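Search the notebook
Search

15 Jan 2022

Follari EP – loudness, metadata and pre-save checks

Picking up from the October entry. The remasters of all tracks came back from Bamovthorpe and are in the shared folder under "final_b". Ignore "final_a"; the fade on the closing track was cut short in that set and the spacing before it is wrong.

1. Levels

Measured each file start to finish with the limiter bypassed on the monitoring chain. Integrated loudness is consistent across the set except for the opener, which reads hotter than the rest by enough to hear. True peak is under the ceiling on everything. The opener will be turned down by any service that normalizes, so the extra level buys nothing and the snare already sounds flat. Asked Bamovthorpe for a new pass on that file only, with the limiter backed off and the low end left alone.

Checked the single edit against the album version by nulling them. They cancel until the second verse, where the edit drops eight bars, and cancel again once realigned. No stray processing on the edit.

2. Metadata

The distributor form (Wavach) rejected the first upload. Two causes:

- Featured artist was typed into the title field. It has to go in the contributor field or the release splits into two artist pages.
- The single edit carried the same ISRC as the album version. Different length, different recording, so it needs its own code. Assigned the next one from our block and wrote it in the log.

Writer splits are entered for everything except the closing track. The Sukprasert co-write is still unsigned. Do not enter a guess to get past the form; corrections after delivery took weeks last time and the payments sat in suspense for the whole period.

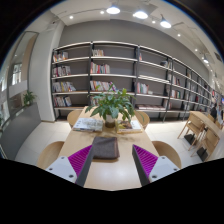
3. Pre-save page

Built the page on the band's own domain with the store links behind one button. First draft had six buttons in a row and on a phone the last ones fell below the fold. Now there is one button and a short list that opens under it.

Traffic so far is from the mailing list only. The mailing went to 1,000 addresses and 899 were delivered. The rest bounced, mostly old addresses from the paper sign-up sheet at shows. Removed those from the list and kept a copy of the old file in case any were typed in wrong.

Open tracking is off, so the click count is the only number worth logging. Will copy it into the sheet at the end of each day, same column as the previous single.

4. Short clip

Cut a 30 second clip from the single edit, starting two bars before the chorus. The earlier cut began on the chorus itself and the entry was too abrupt on headphones. Added a short fade at the tail. Exported at the same sample rate as the master – the previous clip was converted twice and the cymbals suffered for it.

Open items

- Opener, revised master from Bamovthorpe
- Sukprasert split sheet, signed copy
- Re-upload to Wavach after both of the above
- Cover art: check the spelling of Follari on the spine text, one version has a single L
- Move final_a out of the shared folder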